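The town where it's always half past two

I have now spent most of June standing on a street corner that doesn't exist, and I'm getting quite fond of it.

The corner is in Jelthorpe, a small simulated town built by a company called Zirnard for testing the software inside pavement delivery robots. There's a corner shop with black windows, plenty of trees and a permanently blue sky (the sun is nailed to half past two unless you ask nicely). Before any robot running their code meets a real pensioner with a real shopping trolley, it has to get round Jelthorpe first.

I'd gone along expecting to see robots, and mostly I saw people frowning at laptops. Rosalba Rizzi, who runs the perception side, gave me a chair and a biscuit and told me to pick a corner I liked. Then she switched off all the coloured overlays, so I was looking at the plain picture the software gets before anyone has helped it.

"Go on then," she said. "Where can you drive?"

Easy, I thought. The pavement, obviously! But how do I know it's the pavement? It's pale and speckled, and so is the wall next to it. The kerb is pale as well. Then there's a creamy patch on the paving up ahead, which I'd taken for nothing much and which the software, Rosalba said, had spent a whole week treating as a hole. 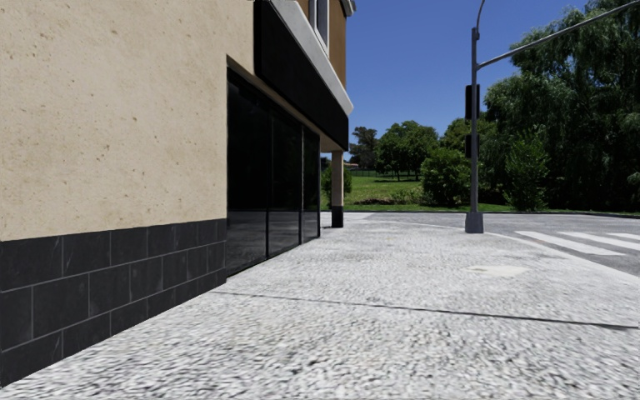
Glass, and other lies

The shopfront is the bit that really upsets the code. The lower part of the glass reflects the ground, a dull grey stretch of it with a straight edge like a horizon, and an early version of the planner took one look and decided the pavement carried on indoors. It plotted a lovely smooth route straight through the window. I've seen the replay and it's terribly confident, poor thing.

The cure was a piece of software called Longo, which keeps a running memory of the last 11 camera views and checks whether each surface moves the way solid ground should as the robot rolls along. Reflections slide about in the wrong way, so Longo marks them down. It doesn't ban them outright, it just makes them expensive, and the planner (which is a dreadful skinflint) goes looking for something cheaper.

I asked why they didn't just teach it that shops have windows. Rosalba said they'd done that too, and it had started seeing windows in puddles.

469 goes round the same corner

Tavion Bellamy looks after planning and control, meaning he's the one who decides how fast to go and when to turn. His desk is next to Rosalba's and they argue all day, very cheerfully, about whose fault everything is.

His test for my corner is simple enough to explain. Start by the shop, get past the signal pole, follow the kerb round and stop before the crossing. He runs it 500 times overnight, nudging something each time: a slower wheel, a blurrier camera, a starting point slightly to the left. The night before I visited, 469 of those runs had finished properly. I thought that sounded marvellous. Tavion did not.

"The other ones all went wrong at the pole," he said, and played me a few. The robot comes up, sees room on one side, sees room on the other, and dithers. Left a bit, right a bit, left a bit, stop. I do exactly the same with people in supermarket aisles.

He fixed it while I ate another biscuit. The planner had been choosing its side afresh at every step, so he gave it a small penalty for changing its mind. One number in one file. He set it to 100, which was far too stubborn (it ploughed on towards the kerb like my uncle looking for a parking space), and then spent the rest of the afternoon bringing it down.

The tool that lets him do this is Justamano, their replay viewer, and I'd happily have one at home. You drag a slider back to the moment things went wrong, change a setting and let it run on from there, with the old route in grey and the new one in orange. Rosalba's only complaint is that everyone leaves their tabs open and it eats the memory on the shared machine.

I asked them both what Jelthorpe still gets wrong. Tavion said the paving is too flat. Rosalba wants dirtier windows, and drizzle, and she's been promised drizzle by the autumn.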